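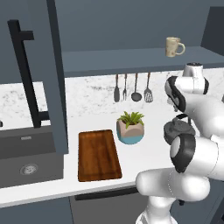 A dark grey kettle, a white countertop and a marble backsplash.

Dymphna Fitzgerald keeps her tea in biscuit tins, and there are a lot of biscuit tins. They go up the hallway of her weatherboard house, past the bathroom and into what used to be a linen cupboard, each with a strip of masking tape on the lid and her tiny slanted handwriting on the tape. When I visited in April she had 164 teas on the go, and she wanted me to try as many as my bladder would allow.

"You'll have the green first," she said, before I'd put my bag down. "Then we can talk properly."

Dymphna taught high school chemistry for most of her working life and drank supermarket teabags through all of it, milk and two sugars, usually cold by the time she got to it. Then a neighbour, Chak-lun Yen, invited her over one wet afternoon and brewed the same oolong for her seven times in a row. She still talks about the fourth cup as if it were a person she'd met.

"The first one was flowers. By the third it had gone buttery, and the fourth was like biting a peach — I just sat there! I'd spent decades teaching kids about solubility and it had never occurred to me to notice it in my own mouth."

She went home and started a notebook. The notebooks now fill a shelf, and she runs a tasting evening in her front room that has a mailing list of 40 people and chairs for nine. Hanne Mikkelsen, who has been coming since the second one, tells me the waiting list is cheerfully ignored and people sit on the floor.

Ask Dymphna about water and you had better be comfortable. She thinks most people who say they don't like green tea have only ever had it scalded. Hers comes off the boil and stands with the lid up while she weighs the leaves, then goes into a small jug, then over the tea for barely a minute. The cup she handed me was pale and tasted of fresh peas, and I said so, a bit embarrassed.

"Peas! Yes! Write that down," she said, and pushed a pencil across the table.

Everyone who visits gets a pencil. Flavour is mostly memory, she reckons, and she loves the odd answers best. Her favourite entry is from Vibeke Kragh, a retired ferry engineer, who described a smoked black tea as "the inside of my uncle's good coat." Dymphna read it aloud to me twice and was delighted both times.

She isn't precious about gear, either. Her scales came from a garage sale, and the pot she uses every day has a chip in the spout. What she will spend money on is leaf, and even there she has a ceiling. The dearest thing in the cupboard is an aged white tea that cost her $465 for a cake, split with two friends, and she winces when she says the number.

"It's lovely. It's honeyed and soft and it goes on forever. Is it better than the breakfast tea I have with toast? Ask me at breakfast."

We had the breakfast tea as well, with milk, strong enough to colour the spoon. She gets it from a small blender called Trivari and has a standing order. Then a roasted green, all toast and hazelnut, and a puerh that I found frankly difficult until the third pour, when it smelled like a garden after rain and I asked for more.

For anyone starting out, her advice is to buy two teas of the same kind and drink them side by side. One on its own is just a drink, she says, but with two you start having opinions.

By then it was past five and there were 11 cups on the table between us. I'd filled three pages with words like "gravel" and "apricot jam". Dymphna was already up on the step stool, reading lids, looking for a Nepalese one she was certain she had put behind the jasmine.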